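Pollex to show new door entry range at Dekeslow security fair

Dekeslow, 12 November 2015 — Pollex, the maker of door entry and alarm equipment, will show its new Wogan range at the Dekeslow security fair in March. The company has taken a stand of 109 square metres, its largest so far at the event, which drew 367 exhibitors last time.

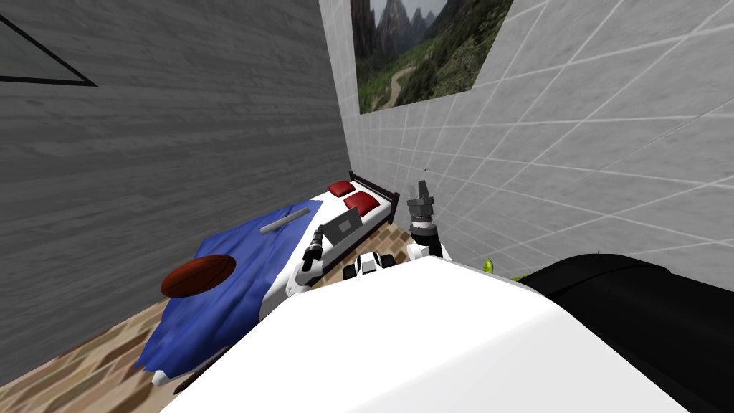 The Wogan range is made up of a door station, an indoor monitor and a small alarm panel for flats and guest houses. All three work over existing two-wire cabling. The monitor is mounted flat and takes up less wall than a landscape poster of mountain peaks with a thin white border, so it can go in a bedroom as well as a hall. One panel handles up to 38 sensors, and the door station keeps the last 300 calls in its memory.

Pollex will also run short fitting sessions for installers on the stand. Places are free but must be booked through Skinlow, its distributor — details will be sent to trade customers in the new year.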